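Ticket 1009: Verse lookup returns wrong passage in Psalms and 3 John
Product: Binditz Scripture Index, parish edition
Site: Poststead Reformed Church
Opened: March 29, 2018
Assigned to: Magnus Kerr
Priority: Normal
Status: Closed, fix applied

Reported problem

Reading plan prints the wrong verse for some Psalms. The plan calls for Psalm 51:1 and the handout shows "For the director of music. A psalm of David." instead of "Have mercy on me, O God." Psalm 23 prints correctly. Romans and the Gospels print correctly. The site also reports that 3 John 15 comes back as "reference not found."

Environment

Two translations installed. Primary is the English text supplied with the parish edition. Secondary is a German text loaded in February from the Chisholm module set, used for the bilingual service. Index size limit is set to 1750 entries per book. Cache timeout is 600 seconds.

Log

Entry 1. Reproduced on the test install. Psalm 51:1 fails only when the secondary text is loaded. With the secondary text removed and the cache cleared, the lookup is correct.

Entry 2. Checked the module header. The German text follows Hebrew verse numbering, in which a long superscription counts as verse 1 or as verses 1 and 2. In Psalm 51 the superscription takes two verses, so English 51:1 is 51:3 in the German text. Psalm 23 has a short superscription that shares verse 1 with the text, so no offset appears.

Entry 3. The header has no versification tag. Without a tag the indexer assumes all loaded texts share one scheme and takes the scheme of the last module loaded. The English references were being resolved against the Hebrew numbering and the nearest heading was returned. 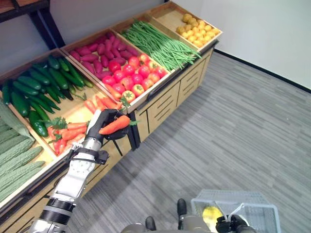 Entry 4. Set the versification tag by hand on the secondary module and rebuilt the index. Psalms 3, 51, 52, 54 and 60 now resolve correctly in both texts. Joel and Malachi were checked too, as the chapter divisions differ there. English Joel 2:28 maps to 3:1 in the German. English Malachi 4:1 maps to 3:19. Both print as expected.

Entry 5. 3 John is a separate fault. Some English translations end the letter at verse 14 and include the greeting from the friends in that verse. Others number the greeting as verse 15. The primary text uses 14. The reading plan was typed from a printed Bible that uses 15. Added an alias so that 3 John 15 returns verse 14. No text was changed.

Entry 6. Site asked whether the superscriptions can be left off the handout. They can, under Print Options, Headings, Off. I advised leaving them on in the bilingual handout. In the German text they are numbered verses, and with headings off the first printed verse in Psalm 51 is 3, which will raise questions in the pews.

Entry 7. Site re-ran the Lent plan, 20 readings. One mismatch left, Psalm 92. The plan file had been edited to 92:2 as a workaround before the ticket was opened. Changed back to 92:1. Prints correctly.

Resolution

Versification tag added to secondary module. Alias added for 3 John 15. Index rebuilt, cache cleared. Any plan file edited by hand before the fix should be checked against the original references.

Related

Bevstead has the same German module installed and no tag set. Opened a separate ticket for that site.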